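Visit to the Walov lab: the software behind towel folding

Posted 2026-09-24

Walov opens its building to outside engineers twice a year, and I went to the fall session mainly for the second floor, where the manipulation software group works. The first floor is mechanical assembly and I only walked through it. Badges and safety glasses at the door, then a short talk, then we were free to stand at whichever bench we wanted.

The talk covered the stack. A learned policy takes camera images and joint positions and puts out short chunks of joint targets for both arms. Underneath it sits Khondokar, their own control layer, which smooths the chunks where they overlap and checks every target against joint limits and arm-to-arm distance. If a check fails, Khondokar holds position and writes the reason to a log. The policy never talks to the motors directly. A few people asked if the distance check slows things down. The answer was that it did in the first version, when it used full meshes, and that they switched to capsules in March.

Perception was the part I had the most questions about. There is no separate cloth model. They tried one that predicted corners and edges as keypoints, and it did well on flat towels and badly on anything bunched up or already half folded. They still run it offline to label recordings. The labels go into Zamell, the tool they use for browsing episodes. I got to sit at a Zamell screen for a while. You can scrub both arms' joint traces against the video, mark the point where a grasp slipped, and search for other episodes with a similar trace. The towel set had 1387 episodes in it, and 119 of those carried a "regrasp" tag. Search was quick. Exporting was slow, and the person at the next desk said so before I did.

Planning is thin. A small state machine decides which stage the task is in (pick, lay out, fold, roll, place) and passes that to the policy as an extra input. It can be overridden from the keyboard, and they use that a lot when debugging.

After the break we went to the workcells. The one I spent the most time at runs two arms from a shared front mount, with both grippers working close together over the cloth. This is where the distance check matters, and the log window showed the margin between the wrists as a running number.

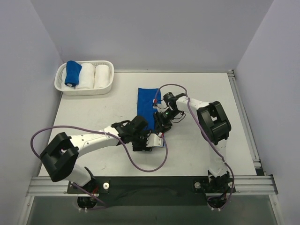
Two-arm towel cell at Walov, second floor. Blue cloth on the table, rolled towels in the basket.

The threshold is set per stage. Rolling gets the smallest margin, and they tune it by replaying old episodes through Khondokar with the motors off and reading how often it would have stopped. The current config file was 147 lines, most of it thresholds, and they want to cut it down.

The last stop was a desk from Wemell, who supply the timing tools. Their viewer puts camera and joint timestamps on one axis so that late images stand out. I asked for the file format and was told it is documented in the download. I have not checked yet.

Parking is behind the building, and the second floor gets crowded after lunch. The next session is in March.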